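Mar 7, 2019 - hallway floor, wood to tile join

Notes for me and whoever picks this up after. Odette Coste asked for it written down properly this time, so, semi-properly.

Job today: look at the threshold where the brown wood-grain floor meets the gray tile, decide on trim or no trim, clean the grout lines, test the two sealers on the tile. Got through most of it.

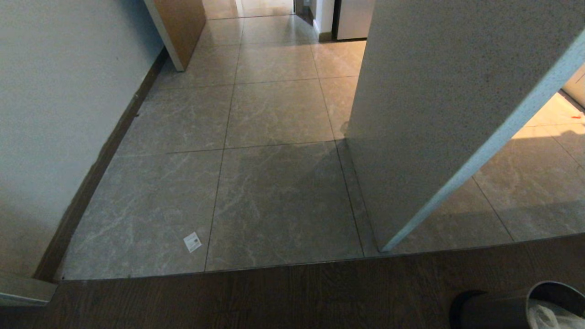
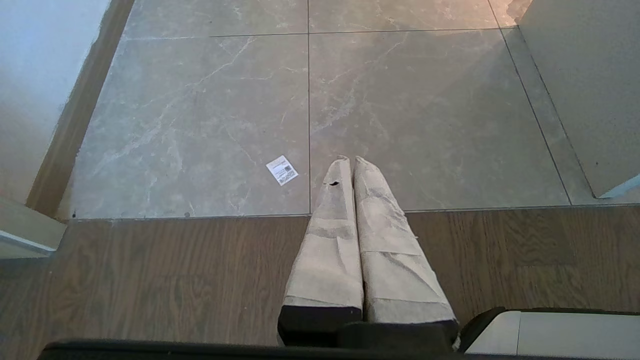 Join first. Ran the steel rule along it in short steps, wall side to the stone-look partition. Height difference between wood and tile 2 mm at the worst spot, less everywhere else. Can't feel it in shoes. Can feel it in socks, just. My vote is no trim strip. Odette wants a strip anyway, says the wood edge will chip in a year with carts going over it. She may be right, the Benkirane job in February had the same detail and they were back asking for a strip within weeks. But that was a much softer board.

If strip: flat profile, dark brown to go with the baseboard, NOT silver. Somebody ordered silver last time. Screws no, adhesive only, don't want to drill that close to a tile edge.

Length to cut - measured 83 cm between the fixed points, measured again after lunch and got 83 again so I trust it. Cut long and trim on site all the same. The wall is not square to the tile, you lose a bit at the end.

Grout. Dark, thin, mostly sound. Used the Ternis cleaner diluted as per the label, stiff nylon brush, ten minutes dwell, wiped with clean water twice. Water from the first wipe was filthy, second was nearly clear. One line near the threshold is soft, brush took out some crumbs. Marked with blue tape after I was done. Needs raking out and redoing, not patching over, the patch always shows a different color once it cures. We have most of a bag of the charcoal left but check the date on it, it was already open when I found it and had a lump in the corner.

Did not use the metal brush. Please don't.

Sealer test. Two products, Jikik and Trivum, both on spare tiles from the same batch on the bench, not on the actual floor. Reason for doing it at all: the tile has a bit of gloss already and I don't want it going glassy, it'll show every footprint with the light coming down from the far end.

Jikik - goes on easy, smells awful, left a faint haze when I was slow buffing it off. Second tile I buffed sooner and no haze. Color unchanged as far as I can tell.
Trivum - thicker, wants to streak. Darkened the tile a touch, the white veining looks stronger against the gray. Quite nice really but it would look wrong next to any tile that didn't get it. Also takes ages to dry, still tacky at four.

Coffee drop test tomorrow, an hour each, then wipe with plain water only. Also want to try one drop of oil given the kitchen end gets that sort of thing.

Leaning Jikik. Needs two people if we do the whole hallway, one applying and one buffing right behind, otherwise haze. Ask about windows open / fan, the smell is no joke.

Baseboard - dark brown, caulk line on top is fine for most of the run, gap further along where you can get a card in behind. Didn't fix. Paintable caulk, thin bead, finger it smooth. Wall paint is a pale gray white and we don't have the code, so any mess on the wall stays a mess. Tape it first!!

Cabinet down the hallway, the light wood one. Bottom corner sits right on the tile. If we seal the floor do we go up to it and stop, or pull it out? It's fixed to the wall I think, didnt try hard. Up to it and stop, would be my answer, with tape on the panel so the wood doesn't soak any up. Same thing at the partition, mask the bottom edge.

Cost so far is small. Budget for the whole thing is 200, that includes the strip if we get one. Sealer eats almost half. Cleaner we already had. Receipts in the folder not in the drawer, the drawer one was from last month and not ours.

To do
- coffee and oil drops on the four test tiles
- rake out soft grout line, regrout, leave it the full cure time before any sealer goes near
- Odette to decide strip / no strip, I need this before ordering anything
- look at open bag of grout, toss if lumpy
- card gap behind baseboard
- new nylon brush, this one is finsihed
- put the knee pads back where they live, took me twenty minutes this morning to find them and they were under the sink

Left at five. Tiles on the bench are labeled on the back in pencil, J1 J2 T1 T2, don't stack them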